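Clevska winter run: stage and sound notes

The Clevska quartet closed its winter run at the Girano hall on Friday with the same program it had played on the three nights before, in a different order. The run covered 4 nights, one hall, and one rented PA. These notes are for members who asked how the acoustic format was handled, and for the crews of the spring bookings.

Seating was set at 400 for every night. The Girano can take more with the rear balcony open, but the balcony sits under a low ceiling and the reflections from it reach the stage late enough to bother the players. Yaryna Koval, who plays cello and sings the low parts, asked for the balcony to stay closed after the first sound check, and the hall agreed.

The level target was 84 dB at the mixing position, measured over the length of each song. That is low for a room of this size. It was chosen so that the piano could stay close to its natural volume, with the PA adding only what the back rows needed. Two small-diaphragm microphones were placed over the piano strings with the lid on the short stick. Contact pickups were tried on the cello during the first afternoon and dropped by evening. A single clip-on microphone below the bridge gave a more even tone and less bow noise.

Vocals went through the same chain all four nights. A short plate reverb was used on the ballads and switched off for the two spoken introductions. Illia Polishchuk ran the desk and kept the monitor mixes dry, at the singers' request. Wedges were used, with no in-ear systems.

The set held 19 songs, including the encore. Six of them had been released only in full band versions, and the string parts for those were written by Ustyna Fedoruk during December. Her scores leave the drum figures out completely. In "Nustlow" the pulse moves to plucked cello, and the key drops a whole step so that the chorus can be sung at a lower volume. "Costa" was shortened by one verse on the first night and played in full from the second night on.

Tuning took more time than planned. The hall is heated by warm air from vents on the left side of the stage, and the piano drifted sharp of the strings between the afternoon check and the doors. From the second night the heating was brought up at noon and held, and the piano was tuned at five. The drift did not come back to a degree that needed correction during the set.
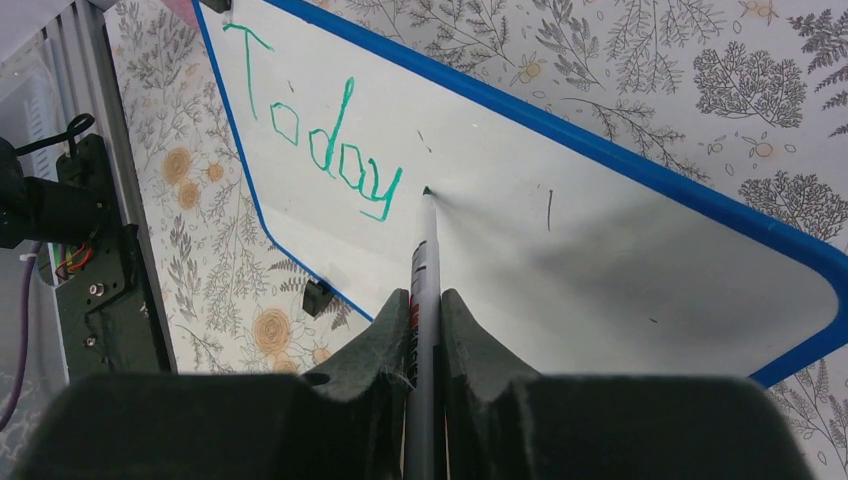

Yiran Su writes that from row M the change of order on the last night made the middle of the concert feel longer, with three slow songs in a row before the break, and that the piano was easier to hear than on the opening night. She also asks if the cello solo before "Costa" was written out or improvised. It was improvised on all four nights, over a fixed chord pattern of eight bars.

Her point about the slow songs has been passed on. The order for spring is still open, and Veronika Marti would like to move one of the three to the encore. That would put two songs in the same key next to each other, so a new piano introduction may be needed - Fedoruk has a draft.

All four nights were recorded in multitrack from the desk. The second night has a fault on the left piano channel during the first two songs and will not be used for those. Rough mixes are with the players now. Any release will be listed in this newsletter first, with the track order and the night each take comes from.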